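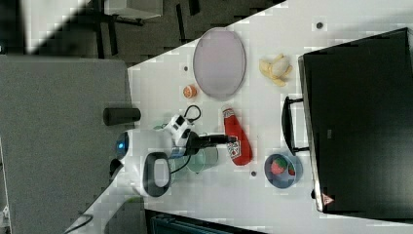 Home Stories Serials Archive Contact

The Inventory

By Sumeya Tsegaye
September

The instruction from the letting office at Hirkthorpe was to list the contents of the flat by surface, starting with the largest. Woldegiorgis started with the table. It was white, and it took up most of the kitchen.

She wrote: oval plate, large, pale lavender-grey, rim darker. She turned it over. There was no maker's mark. She entered the condition as good and put it back where it had been.

The next item was a banana. The form, supplied by Prallex, had a column for perishables, to be disposed of at the clerk's discretion. She picked the banana up. The peel was open and the fruit was intact, and both were the same temperature as the table. She moved it to the column headed Other and wrote: banana, peeled, imitation.

Beside the plate was a small orange fruit. It could have been an orange or a peach. The surface was slightly rough, which settled nothing. She wrote: fruit, round, one.

The form allowed 56 characters per line. The previous clerk, who had done the floors below, had left a note in the margin of his own sheet: toys in all flats, do not value. Woldegiorgis did not approve of notes in margins. A thing had a value or it had a nought, and either could be entered in the box.

The drinking glass was pale green and had no chips. The ketchup bottle was on its side. She stood it up, read as much of the label as was needed, and laid it down again, the rule being that position was part of condition. The blue bowl held a strawberry with its leaves on and something smaller and red, pressed against the side. She did not lift it out. She wrote: bowl, blue, with contents.

That left the marks. The table had dark dots on it, one of them close to the bowl. She rubbed at it with her thumb, then with a damp cloth. It stayed. Under Prallex terms a permanent mark on a work surface was charged at 4 pounds, and a removable one was not charged. She tried the cloth on the others with the same result.

The tenant had lived there for three years and had paid a deposit of 800 pounds. His forwarding address was in Kullasgate. In the section for remarks he had written, before leaving, that the table was laid for his daughter and could it please be left until she had been.

The form had no date for this. Woldegiorgis looked for a box in which a visit might be recorded and found one for meter readings and one for keys.

She went back to the line for marks and wrote: present at start of tenancy. She initialled it. Then she checked the oval plate against the edge of the table, turned it slightly until it was lengthways again, and went to do the bedroom — a smaller room, with fewer surfaces.

Recent stories
Keys, Two Sets
The Surveyor's Lunch
A Drain at Kullasgate
Notes on a Boiler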